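How to Follow a Public Works Project in Your Town Budget

November 2, 2023

I got into this because of a drainage ditch. Clalville had a line in its capital budget for fixing the one behind my street, two budgets in a row, and the ditch looked exactly the same to me both times. So I started poking around, and now I do it for fun (yes, really). You don't need an accounting background, just a free evening and some patience with bad PDFs.

What you'll need

The adopted budget, the council minutes, and a spreadsheet or a notebook. I use a spreadsheet, but my first one was on the back of a water bill.

Step 1: Find the adopted budget

Make sure it says "adopted" and not "proposed." I once spent a whole night on the proposed one and had to start over! In Clalville it's under Finance, then Documents, then a folder called Misc. Look for the section called capital projects or capital improvements and skip everything before it for now.

Step 2: Pick one project

Just one. Our capital list ran to 100 lines and I tried to follow them all the first time, which lasted until dinner. Pick something you can walk to. Write down the project name, the line number, the department and the amount, spelled exactly the way the budget spells them. Mine was "Zerouali Rd drainage, phase 2," and in the minutes it showed up as "Zerouali storm improvements," so keep a list of nicknames too.

Step 3: Search the minutes for the contract

Somewhere the council voted to award the work. Search for the street name first, then the contractor if you know it. Ours went to Draslow, and searching that name pulled up two change orders I'd missed completely. Change orders are where the price moves, so read those slowly.

Step 4: Ask for the payment records

Email the clerk. Keep it short and friendly, and ask for invoices and payments on that line number between two dates. My request came back with a $2,348 survey bill and a $1,764 permit fee, both charged to the ditch, and that told me the job had at least gotten started on paper.

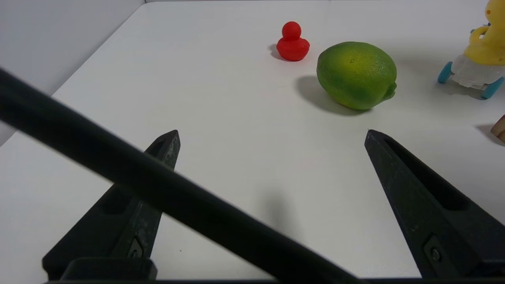
Step 5: Go look

Walk over there with the contract's scope of work in your pocket and check it off item by item. Take your photos from the same spot each visit, and put the date in the file name. Stay on the sidewalk, please, no climbing fences.

Step 6: Put it where neighbors can see it

I post mine on Bendura, our neighborhood message board, with links to every document. Stick to what the papers say and what you saw on the walk. If you have a question for the city, post the question, and add the answer when it comes in. Mine took three emails, and the public works office ended up sending me the full schedule for phase 2.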